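Peg board build: plates, fit and layout
Forum > Workshop > Jigs and Fixtures

tarn_lathe
Posts: 316
I'm making a task board with raised plates and round pegs, all loose parts, white base and blue pegs so everything shows up on a dark table. Two questions. How tight should the holes be, and do I draw outlines on the board for where the plates go or just screw them down?

Wudness
Posts: 980
Screw them down. Plates that can shift are a pain. You set one peg, bump the plate, and the next peg has nowhere to go.

mkeller_rs
Posts: 585
Disagree with Wudness. If you fix the plates you get one layout forever. I draw outlines with a black paint pen and use double-sided tape under the plates. Takes a minute to change the layout and it holds fine if you wipe the board first.

Wudness
Tape lets go after a month in my shop. It's cold in there and the dust gets under everything.

mkeller_rs
Then wipe it more often.

tarn_lathe
OK, leaning toward tape for now. What about the holes?

Cengiz Kılıçarslan
Depends on the peg. For the thin ones I leave more room than for the thick ones, because a thin peg tips over while you line it up and you need the slack. Chamfer the top of every hole. Print one test plate with a few hole sizes before you do the full set – mine took 3 tries.

Wudness
Agree on the chamfer. I'd also round the bottom end of the pegs.

boxjoint_amy
Does the base have to be that big? Mine is the size of a dinner tray and I have no trouble.

Cengiz Kılıçarslan
Depends how many plates you want on it. Bigger leaves room to put a part down between steps. I started small on the Ceminel board and ran out of space, so the next one, Akbulut, got a longer base. I still have the files for both.

tarn_lathe
Could you post Akbulut? I'd like to see how far apart you put the plates.

Cengiz Kılıçarslan
Two views. The outlines are drawn straight on the base.
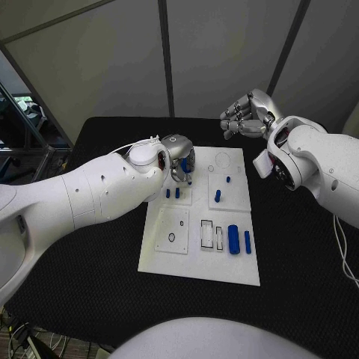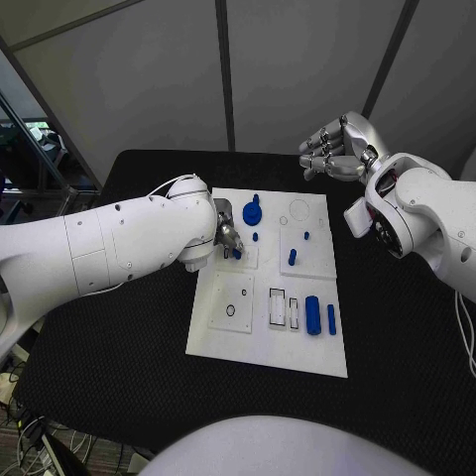
White base, raised white plates, blue pegs. The gear-shaped knob is in the second one.

boxjoint_amy
Like the knob. Does it turn on something or just sit there?

Cengiz Kılıçarslan
Separate part, I'll put it in with the files. Give me until March, the drawings are a mess.

mkeller_rs
Note the outlines, Wudness.

Wudness
I saw them. Still screwing mine down.

tarn_lathe
Thanks all. Test plate is printing tonight. If the thin pegs bind I'll open the holes up and post what I ended up with.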